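# Bromport 300 Double Electric Breast Pump

The Bromport 300 is a mains-powered double breast pump for use on postnatal wards, in neonatal units and on hire to mothers at home. It replaces the Bromport 2, for which spare parts remain available. The two models use different tubing and the connectors are not interchangeable.

## Operation

Suction and cycle speed are set on separate dials. The pump starts in a fast, light stimulation phase and changes to the slower expression phase when the user presses the centre button. The last expression setting is not stored. Each session begins at the lowest suction level, so that a mother taking over the pump from another user does not start at too high a setting.

Either side can be used alone. Fit the blanking cap supplied to the unused port, otherwise suction on the working side will be weak and uneven.

## Milk path and hygiene

The collection set is a closed system. A silicone membrane in each shield separates milk from the tubing and motor unit. Sets are issued to one mother and must not be passed on, even after sterilising. The motor unit is shared and should be wiped down between users with the ward's usual detergent wipes. Do not spray liquid on to the dials.

Inspect the membranes before each session. Replace any that are cloudy, stretched or split. 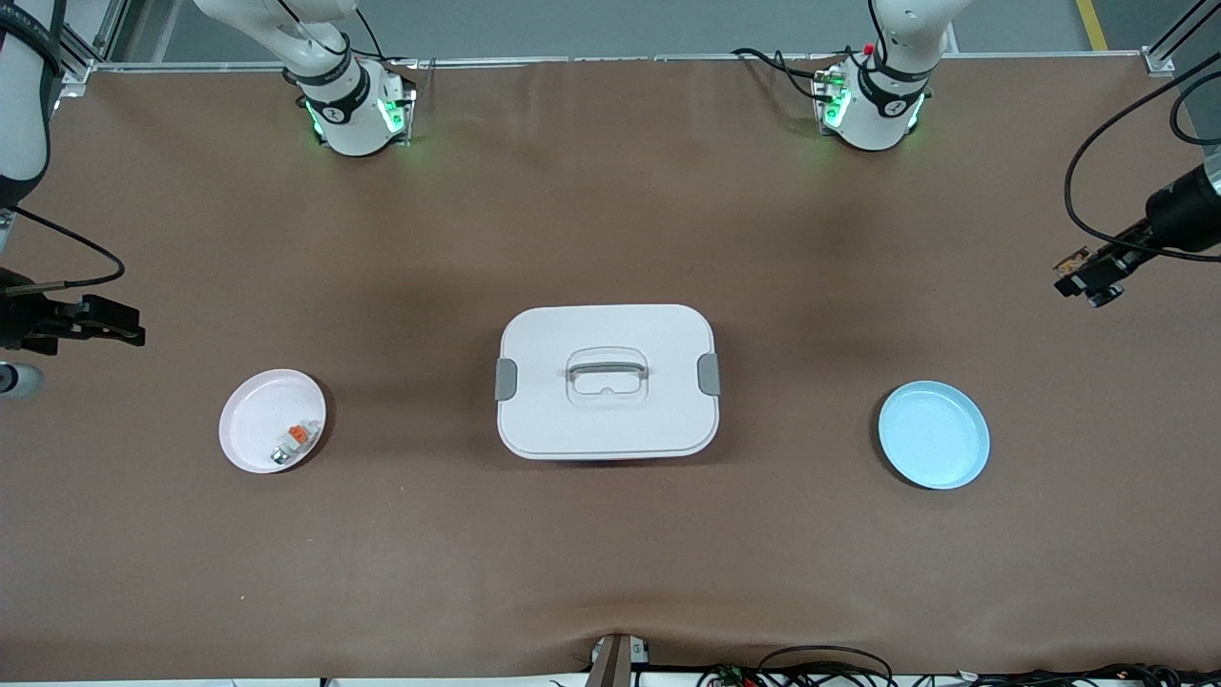
*Two white arms over a papered tabletop.*

## Supplied with each unit

- Motor unit with fixed mains lead
- 4 breast shields, in 2 sizes
- 2 collection bottles with lids
- Tubing set and blanking cap
- Ward instruction card

The Dolden trolley is ordered separately under part number 1197. It accepts the 300 without an adaptor. Older Bralell trolleys need the wide clamp.

## Servicing

Suction should be checked every March with a gauge at both ports. Units that fail are returned to the Levchenko workshop for a new diaphragm. Opening the case on the ward ends the warranty.

Orders and hire: Shona Prendergast. Shield fitting and staff training: Yaryna Bilyk.

Page last revised May 18, 2019. Instruction cards printed before this date show the old tubing connector and should be discarded.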